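Pultik bin-picking fault

The Pultik bin-picking fault was a recurring failure in an automated grasping cell run by the robotics laboratory at Dratesis. Over a period of weeks in 2020 the arm pressed its gripper into the walls of a metal bin, or into the objects inside it, while the control software went on recording the attempts as normal. There were no injuries. The fault damaged two gripper fingers and led to the loss of a large part of the data gathered by the cell, and it is mostly remembered for the changes made to the Pultik software afterward.

Background

Pultik is a control package for learned grasping. It was written at Dratesis and later used at a second site, Yokoyama, with the same type of cell. A cell consists of an industrial arm, a two-fingered gripper, a fixed camera and a bin of mixed small objects. The software picks a point in the camera view, sends the arm to it, closes the fingers and lifts. It then decides whether something was grasped and stores the result. Runs were long and were often left going overnight, with a person checking the cell in the morning.

The cell at Dratesis used a metal bin divided into two sections. Objects were meant to be moved from one section to the other and back again, so that the cell could keep working without being refilled. Position in the bin was worked out from a calibration between the camera and the arm. This calibration was done once when the cell was set up and was not checked again by the software during a run.

The fault

The first sign of trouble came in April, when an operator found the arm stopped with a finger jammed against the sloping divider. The controller had reported an excess force and held its position. The arm was backed off by hand, the finger was straightened and the run was started again. The same thing happened twice more in the next few days, and each stop was logged as a bad grasp choice by the model.

A review of the logs showed that the stops were only a small part of the problem. In a set of 1116 attempts, 804 had ended with the fingers closing in the wrong place. Most of these had not produced enough force to trip the controller. The gripper had touched metal, closed on nothing and come back up, and the software had stored the attempt as an ordinary miss. The model was then trained on these records and learned to stay away from parts of the bin where it should have been able to pick.

Cause

The investigation found two causes, which had to be present together. The first was mechanical. The bin was not fixed to the table, and contact with the gripper pushed it a little at a time. The shift in any one attempt was too small to notice by eye, but it added up over a night. The second was in the software. Pultik kept its map of the walls as a set of fixed numbers, entered during setup, and used them to limit where the gripper could go. Once the bin had moved, the limits no longer matched the walls – the arm was allowed to descend onto metal on one side and was kept out of open space on the other.

Objects lying close to a wall or to the divider made matters worse. A grasp there leaves little room for the fingers, and even a small error puts one of them on the rim.

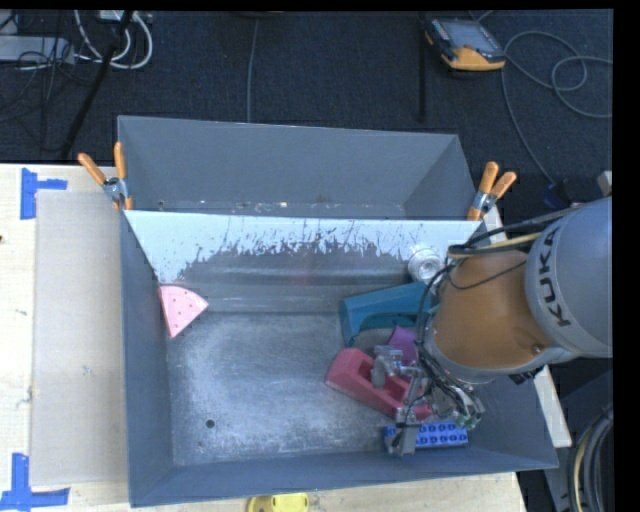 The force limit also played a part. It had been raised during setup to stop false alarms when the fingers touched the floor of the bin, and was never lowered again. With the original limit, the first night of drift would have ended in a stop.

Changes

A corrected version of Pultik was released in June 2020. It checks the position of the bin rim against the camera view at the start of each run and at set times during it, and halts the arm if the two disagree. Repeated stops in the same area now require a person to clear them at the controller. Attempts with unexpected contact are stored under a separate label and are left out of training unless they are added back by hand.

The damaged fingers were replaced with parts from Stisteck, the supplier of the originals. Yokoyama checked its own records and found the same kind of drift, though on a smaller scale – its runs were shorter and the bin was reset between them. The affected Dratesis data was withdrawn from the training set and has not been restored.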